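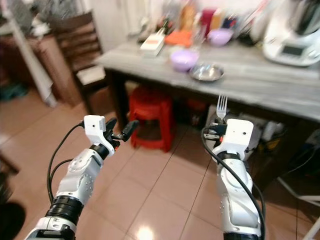
Riveck Two-Arm Tabletop Kit

Overview

The Riveck Two-Arm Tabletop Kit is a complete bench system for handling everyday household objects. It is supplied by Trumstead to teaching laboratories, research groups and product test departments that need two coordinated arms at ordinary table height. The kit is intended for work in furnished rooms as well as in laboratories, and no changes to the floor or walls are required for installation.

Typical tasks include picking up cutlery, moving bowls and plates, clearing a table and passing an item from one side to the other. Each arm may be operated alone, with the second arm held at rest, or both may be run together from one controller.

What is included

Two white arms, left and right, with wrist modules fitted
Two black two-finger grippers with replaceable finger pads
One Baran controller with power supply
Cable set for both arms
One emergency stop switch with extension lead
Mounting hardware and hex keys
Printed setup guide and safety sheet

The table, kitchenware and other test objects are not supplied. Customers who wish to compare results between sites may order the Prustilia Object Set, listed separately under Accessories.

Grippers

The grippers are designed for thin and light objects. Forks, spoons and similar items may be held upright or flat, and the closing force is set in software before each session. Finger pads wear with use and should be inspected weekly where the kit is in daily operation. Pads are sold in packs of 9.

The grippers are not suitable for sharp blades, open flames or containers of hot liquid. Glassware may be handled at the lowest force setting only.

Cables

Cables run outside the arm housing so that they can be replaced without opening the joints. Sufficient slack must be left at the wrist for full rotation. Before operation, move each arm slowly through its working range and confirm that no cable catches on the table edge or on nearby furniture.

Site requirements

The kit requires a level floor, a stable table and clear space on all sides of the arms. Smooth tile, sealed concrete and hard wood floors are acceptable. Carpet is not recommended. Polished surfaces may reflect overhead lighting, and customers using their own vision software should check their exposure settings at the time of day when most work will be done.

Two persons are needed to lift the kit into position. Assembly takes around 3 hours, including the first calibration.

Training and support

Each order includes one remote training session for up to four staff members. The session covers startup, manual guidance of the arms, recording and replay of movements, and safe shutdown. Additional sessions may be purchased. Training is led by Přemysl Hudec of the Trumstead applications group.

Technical support is available by e-mail and telephone on business days. Support closes early on Friday.

Warranty

The arms and controller are covered for 52 weeks from the date of delivery. Finger pads and cables are treated as consumable parts and are excluded. Damage caused by liquids, unapproved grippers or loads above the stated limit is not covered.

Ordering

Quotations are prepared on request. Please state the intended use, the table height and the supply voltage at the installation site. Educational institutions should include proof of status to receive the academic rate. Orders confirmed before the end of July will be shipped with one extra pack of finger pads.

Related products: Riveck Single-Arm Kit, Baran Controller (spare), Prustilia Object Set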